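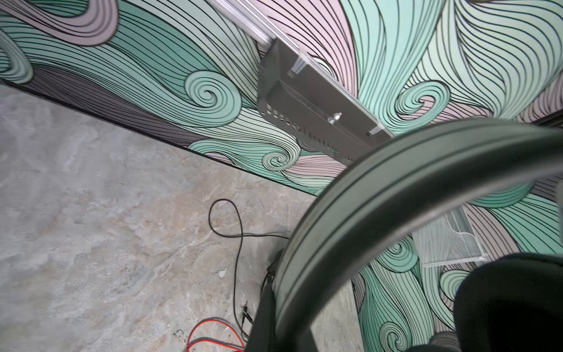
Bus shelters and canned tomatoes: speaker notes

Slot is 35 minutes including questions. Clicker is on the lectern, spare batteries in my jacket. Slide numbers below match the deck I sent to Ghada, except that old slide 6 is gone.

Slide 1 - Title

Say who I am and where I work. I run accounts at Pridham. Before that I sold radio time for nine years, so I come at this from the media side and not from the creative side. Ghada Issa wrote the ads. Wellington Holanda did the design. I will get some of the creative reasoning wrong, and Ghada is in the third row and can correct me.

Say that the client has seen the slides and agreed to them. Sales figures are theirs, and I can only show the ones they cleared.

Slide 2 - The client

Tomorano sells canned tomatoes. Whole, chopped, and a puree that nobody in the room will have bought. It is a family company with one plant. They had never paid for advertising outside of store flyers.

Their problem was simple to describe. People bought the can when it was on sale and bought the store brand the rest of the time. When we asked shoppers to name a canned tomato, very few named ours, including some who had it in the cart.

Américo Figueiredo runs marketing there. He is also the person who answers the customer phone line on afternoons when it is quiet. This matters later.

Slide 3 - What they asked for

Read the brief out loud. It is two sentences. "We want people to know our name. We do not want to be funny."

Pause here. People usually laugh. Then explain the second sentence. A few years earlier a different agency had pitched them a hidden-camera idea where diners in a fancy restaurant were served canned tomatoes and told they were something else. The family hated it. They felt it started from the idea that their product was an embarrassment, and that the diners were being made to look stupid for liking it.

I think they were right. I have worked on prank ads that went well, but the ones that go well let the person in the ad come out ahead. If the reveal is "you couldn't tell the difference," the customer is the one who has been caught.

Slide 4 - Budget and where it went

Show the pie chart. Do not read it out.

Main points to make: one city, one season, bus shelters plus local radio. No video. We looked at video and the cost of making one decent spot would have eaten most of the media money.

We took 37 shelters. The shelter company, Zein, wanted us to take a bigger package that included the airport road. We said no to the airport road. People leaving for the airport are not going to make sauce tonight.

If someone asks why no social: there was a small amount, mainly so the photos of the shelters had somewhere to go. I will come back to it on slide 10.

Slide 5 - The idea

Each shelter had one recipe on it. A full recipe, with amounts, that you could cook from. Big type, the can at the bottom, the name once. That was the whole ad.

Each one was written to be read in the time between buses on that route. Wellington got hold of the timetable and sorted the stops into short waits and long waits. Short-wait stops got a four-line recipe. Long-wait stops got a stew.

Ghada's first draft had headlines over the recipes. She took them all off after seeing one pasted up at full size in our hallway. Her note on the proof is on the slide: "The headline is in the way of dinner."

Slide 6 - Getting the recipes right

This took longer than anything else in the job. Spend time on it.

We had assumed the client would hand over recipes. They had a booklet from years back, and most of it did not work. One soup had no liquid in it. Fadime Oral, who used to test recipes for a magazine, cooked every one of them twice in an ordinary apartment kitchen with an electric stove and one good pan. She threw out about a third of what we gave her.

Her rules, which I now use on any food job:

Nothing that needs a food processor.
No ingredient that comes in a jar you will use once.
If it says 20 minutes, a tired person has to be able to do it in 20 minutes, onions included.
Salt gets an amount. "To taste" is no help to someone who doesn't cook much.

We printed the recipes exactly as she wrote them. The lawyers wanted a line about hot surfaces. We put it in small type on the shelters nearest the schools and left it off the rest, and they lived with that.

Slide 7 - Radio

Play clip 1 (28 seconds). Check that the sound is up before starting, it was too low at the run-through.

The radio spots ran between four and six in the afternoon. Each one was a person reading out a shopping list at normal speed, and the last thing on the list was Tomorano. No music. The station called us twice to ask if the file was finished.

Play clip 2. This is the long list, the one with the light bulbs. It was the most requested one, if you can believe that a radio ad gets requests. Two people wrote in asking what the dish was. There was no dish. Ghada had written down her own list from that week. After the second letter, Fadime came up with something you could make from it, and we put that on a shelter as well.

Slide 8 - What went wrong

Three things. Don't rush.

First, the print. The first batch of posters was on a stock that reflected the shelter light, and after dark you could not read the amounts. We had looked at proofs only in daylight. Every poster had to be redone, and we paid for half of it. Now we take a proof out at night before signing off.

Second, a typo. One poster said two tablespoons of chili flakes when it should have said two teaspoons. It was up for four days. Américo took the calls himself. He mailed each caller a case of tomatoes with a handwritten card. One of them wrote back to say she had made it again with the same amount and her sons liked it.

Third, Piter. They are the grocery chain with the most stores in the city, and we had not warned them. They ran out of chopped tomatoes at several stores in the second week, and the shelf was filled with their own brand, with a sign. So for some days we were paying to sell someone else's tomatoes. Qusai Mansour, the buyer there, was decent about it once we sat down with him, but he should have had the media plan a month ahead. He has offered to repeat this in person to anyone who asks.

Slide 9 - Results

Keep to what is on the slide.

Before the campaign we asked 600 shoppers to name any brand of canned tomato, and we asked another 600 afterward, at the same stores and the same hours. The share who named Tomorano went up clearly. The client has asked me to show the direction and not the percentages, so the chart has no scale on it. I know how that looks. I would be suspicious too.

What I can give is the mail. We put a postal address on the posters and offered the full set of recipes as a printed booklet. The family printed 700 as a first run and thought they would have boxes left over. 1720 requests came in by the end of August. The rest were printed on the office machine at the plant and stapled by hand.

Sales at full price rose during the campaign and stayed above the old level for the next quarter. I would be careful with this one. A competitor had a supply problem at the same time, and I can't separate the two. If pressed, say that.

Slide 10 - Photos people took

Show the grid, leave it up for a bit.

People photographed the posters to cook from later. That is the use we had hoped for, and it is also how the chili mistake traveled further than four days. We did not ask anyone to post anything and there was no hashtag. The client's account shared a few with permission.

Worth mentioning: most of the pictures are crooked and show the recipe and half of the can. Wellington has since moved the brand name up to the top corner of the layout, next to the title of the dish, so it is inside the picture when someone takes one in a hurry.

Slide 11 - If you want to try something like this

Give the whole month before launch to the content if the content is the ad. We had booked nine days.
Tell the retailers.
Put a real person on the phone, and tell them they may send out product without asking.
Look at your posters at night, in rain if you can get it.
Ask the client what they turned down in the past and why. The restaurant story told me more than the brief did.

Cut this slide if we are past 3:25.

Slide 12 - Questions

Likely ones:

Would it work for a product people don't cook with? I don't know. We pitched something close to it to a paint company, with instructions for fixing a scuffed door, and they passed.

Did you test the recipes against each other? No. The shelters differed too much in foot traffic for a fair comparison.

What did it cost? Can't say. Less than the one video would have.

Can I have the booklet? There is a box by the door. Fadime asks that people write to her if the lentil one comes out too thick, and say what size pan they used.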